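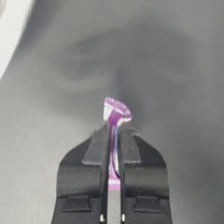 Recording pick-and-place demonstrations with the wrist camera

Last updated June 1, 2019

This page covers how we record demonstrations of picking up small objects and setting them down again. It is written for people who have already been shown how to start and stop the arm and who can drive it with the hand controller. If you have not had that session, speak to Elmarie Oosthuizen first.

The recordings go to Vitcombe, the set we use to train the grasping model. The model learns from what the wrist camera sees and from how the arm and gripper moved at the same moment. It copies what you do, including the parts you did not mean.

Before you start

Switch on the arm and the recording computer and open Jollen. Wait until the camera view appears. Both jaws should be visible at the bottom of the view, with the gap between them close to the middle. If the gap sits well to one side, the camera has been knocked. Loosen the two screws on the bracket, straighten it, and tighten them again before doing anything else. Small shifts matter. In April we lost 116 recordings to a camera that had turned slightly on its mount, and they all had to be made again.

Wipe the lens with the dry cloth. Wipe the finger pads as well, as dust makes small plastic and rubber things slide.

Set the exposure by hand. Leave automatic exposure off, or the grey of the table will change shade each time the gripper comes down over it. You want a mid grey surface with the black jaws still showing some shape. If the pads cannot be told apart from the jaws, raise the exposure one step.

Your own shadow and the shadow of the arm will fall on the table at times. A soft shadow is fine. A hard-edged one is not, so turn off the desk lamp and use the ceiling lights only.

Choosing objects

Take one tray of objects from the shelf and work through it. The trays are already sorted so that each has a mixture of shapes. Slender objects with a wider head are worth extra care. They can be held in several ways and the model is still poor at them. Record these with the stem between the pads and the head clear above them, as well as lying across the pads.

Bright colours against the grey are easy for the model. Do not pick only those. Every tray has a few dull or dark pieces, and people tend to leave them until last and then run out of time.

Other things may stay on the table while you record. A dish or a lid at the edge of the view is useful, and we would like more recordings with something of the kind present. Move it to a new spot between objects.

Making one recording

1. Place the object anywhere the arm can reach. Change both the position and the direction it points in.

2. Bring the arm to the start pose with the home button. Wait for it to stop.

3. Press record and wait one second.

4. Move over the object at an even speed. Do not stop halfway to think. If you are unsure of the approach, practise it before pressing record.

5. Lower the gripper until the pads are either side of the part you want to hold. Close it in one movement.

6. Lift straight up by a hand's width and hold still for two seconds. This still part is used to check the grip, so do not cut it short.

7. Carry the object to the target square, lower it, open the gripper and back away upwards.

8. Press stop, then mark the recording as good, failed or spoiled.

Failed means that the arm dropped or missed the object while you were driving normally. Keep these. Spoiled means that something outside the task went wrong, such as a hand in view or a pause to answer the phone. These are removed at the end of the day.

Do 14 recordings with one object, then change to the next. After that many, most people begin to repeat the same path without noticing.

Checking your work

Play back the first recording of each object at full speed before making the others. Look at the hold in step 6. The object should keep the same position between the pads for the whole two seconds. If it tilts a little and then settles, that is acceptable. If it keeps sliding, grip lower down or nearer the middle and record again.

Check the time line under the video too. The line for the gripper should drop at the same moment as the jaws close on screen. If there is a gap between the two, restart Jollen - the clocks have drifted apart and nothing recorded since then can be used.

Saving and naming

Each session is saved under your initials, the tray letter and a running number. Do not rename files by hand. Copy the session to the Botha drive and wait for the green tick before closing the lid of the computer. Gert Mthembu merges new sessions on Monday mornings.

Vitcombe now holds 2,057 good recordings. The tray list on the drive shows which objects still need more, so look at it before choosing a tray.

Questions about the camera or the bracket go to Ayanda Ndlovu. For Jollen, ask Gert.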